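Clearing the Table with Hand Grippers: What I'd Buy and What I'd Skip

Aug 30, 2024

I've had the Grorus tidy-up kit on loan from Czarnecka for 28 days now, and I keep getting the same question from readers: is it worth it just for picking up cups? Well, sort of! The kit is a practice set for people who want to teach a robot arm simple table chores. You hold the grippers yourself, do the chore, and the recording goes off to Stirell, who turn it into something an arm can follow.

Cups are the best place to begin (lightweight, cheap, and no tears if one hits the floor). Mix the kinds, though. Paper ones squash, cans don't, and you want your hands to learn both.
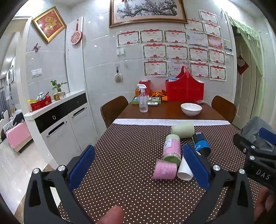
Jaws wide open over the cups, blue pads facing in.

A few things I've picked up along the way:

Put down a cloth. On bare wood my cups rolled off every single time, and a tablecloth slows them down nicely. Polka dots are fine, I checked with Leszek Kołodziej at Czarnecka (he laughed at me, but he did answer).

Wipe the rubber pads before each session. A damp rag is plenty, then let them dry for 10 minutes. Greasy pads and waxy paper cups are a miserable combination.

Go in wide and close slowly. If you squeeze a paper cup by the rim it folds, so aim for the middle of the body. Jars and cans will take a firmer grip.

Keep the clutter at the far end. I never clear a whole table for this, I just push the snacks and the spray bottle back and work on the near part.

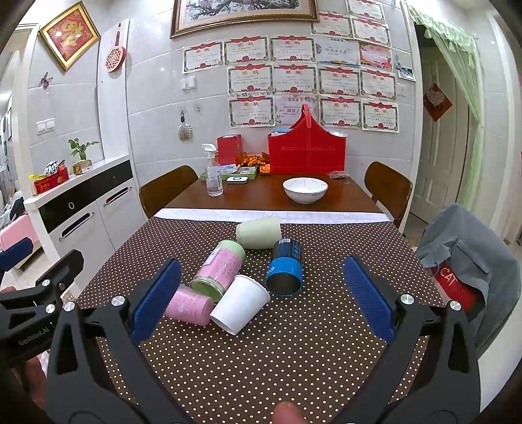
What it costs and what you get

The loan runs six weeks, and Ercombe will deliver and collect. You get the grippers, spare pads and a phone call with Bogdan Sowa, who is very patient with beginners. My only real grumble is the instruction sheet, printed so small I needed my sewing glasses. Stop after 15 minutes if your thumbs get sore, mine certainly did! New pads are due in December and I've already asked for a set.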